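Robótica de servicio, tema 4
¿Pueden ya las máquinas con las tareas de casa?
Apuntes de clase. Profesora: Glenys Trevaskis

Lo que sigue completa lo visto en la pizarra y no lo sustituye, por mucho que en diciembre alguien vuelva a intentarlo.

1. La pregunta mal hecha

Cuando la prensa pregunta si un robot sabe limpiar una cocina, casi siempre quiere decir si lo ha hecho una vez, con buena luz y un ingeniero sudando detrás de la cámara. A nosotros nos interesa otra cosa: cuántas veces seguidas, en cuántas casas y quién recoge los cristales. Un lavavajillas lava platos desde hace décadas y casi no le llamamos robot. Lo que no hace es abrirse solo, y ahí empieza la asignatura.

2. Taller y hogar

En el taller la máquina juega en casa. Las piezas llegan siempre por el mismo lado, el suelo está pintado con rayas y el personal ha aprendido a no dejar el bocadillo en la cinta. La célula de atornillado de Prenden, que vimos en la visita, repite 3000 ciclos sin quejarse. Si se le gira la bandeja un par de grados, se para y pide ayuda.

En el hogar todo está girado un par de grados. Además hay alfombras.

3. El caso de las puertas

Abrir una puerta parece una sola acción. Para programarla conviene separarla en fases:

– Localizar el pomo o la manilla y estimar su posición respecto al cuerpo del robot.
– Acercar la pinza sin golpear la hoja.
– Agarrar. Un pomo redondo y pequeño perdona menos que una manilla.
– Girar y, con el giro mantenido, tirar o empujar.
– Seguir el arco de la hoja y mover la base al mismo tiempo, sin quedarse en medio.

La última fase es donde se rompen las muñecas (las del robot, y en un par de proyectos fin de grado también el ánimo). La puerta impone su trayectoria y el brazo tiene la suya; si ninguno cede, suben las fuerzas. De ahí el control de impedancia del tema anterior, que alguno dio por decorativo.

4. Simulación

Entrenamos en simulación porque las puertas simuladas no hay que pagarlas. El inconveniente es que el rozamiento del cierre, la holgura del pomo y la bisagra que pintó un cuñado son parámetros, y los parámetros los elegimos nosotros – por lo general, con optimismo.

El grupo de So-ying Cheung y Feng-yi Poon entrenó su política Skadow en simulación y la probó después en el laboratorio. De 50 intentos en simulador fallaron 2. En la puerta real del pasillo fallaron bastantes más, y el informe les dedica un párrafo muy corto. Leedlo entero, párrafo corto incluido.

5. Entonces, ¿ya?

Aspirar suelos despejados, sí. Mover cajas iguales, sí. Doblar una camisa, según la camisa y la paciencia. Cruzar una casa desconocida abriendo lo que haga falta, todavía no con la fiabilidad que exigiríamos a un huésped torpe.

Para la próxima sesión

Elegid una puerta de vuestra casa y escribid las fases que necesita, con lo que puede fallar en cada una. Dos páginas como máximo. Yuk-lan Hsu recoge las entregas antes de las 9 de la mañana; su reloj no admite impedancia variable. Quien prefiera un cajón puede hacerlo, aunque le va a salir más largo de lo que cree.

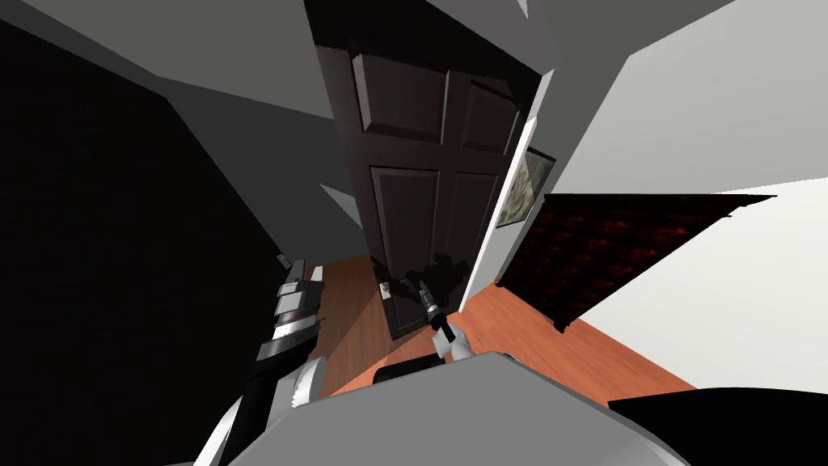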